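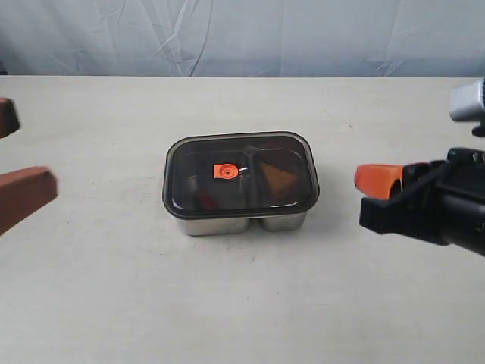 Week 6 Notes: Comparing Grippers Without Fooling Yourself

Trudy Treloar
5/30/25
4 min read

Last week we left off at contact area, and several of you wrote "more is better" in your margins. Cross that out.

The job for this unit is a steel lunch container with a tinted lid and food inside. Students always want to start with a foam cube. The foam cube forgives everything and teaches you nothing about lids. A polished wall with rounded corners gives a fingertip very little to hold on to, and a shiny surface under a see-through cover makes depth cameras invent things. Expect holes in your point cloud where the metal is.

What we are comparing

Atia fingers: soft pads, narrow tips. Good on edges, poor at admitting they have slipped.
Skerkon fingers: stiffer and blunter. They hold a wall well if you arrive square to it, and you will not arrive square to it.

Both run on the Trukiso controller, which has a force limit setting. Please read the setting before the run. In October a team logged 30 trials with the limit at its factory value and wrote four pages on the "surprising gentleness" of their gripper.

Procedure

1. Home both arms. Check the wrist camera before the first grasp, then again after lunch.
2. Do 18 grasps per finger set, same start pose. Nudging the container into a nicer spot is a second experiment.
3. Log slip, lid shift and drops in separate columns. One column called "problems" is a diary.
4. Swap fingers and recalibrate. The offset differs between sets.

On two arms: one steadies, one works. If both try to work, the container turns and each arm blames the other. Write down which arm leads.

Reading for next time is the Sutcliffe handout on friction, up to the part where it gets optimistic. Bring your raw logs, all the rows.

Comments

gripfan805: Is lid shift measured from the rim or the center?

T. Treloar: Rim. The center moves when you look at it.

Second row: We got 27 clean grasps with Atia, can we stop?

T. Treloar: The sheet says 18. What were the other nine?

Second row: Practice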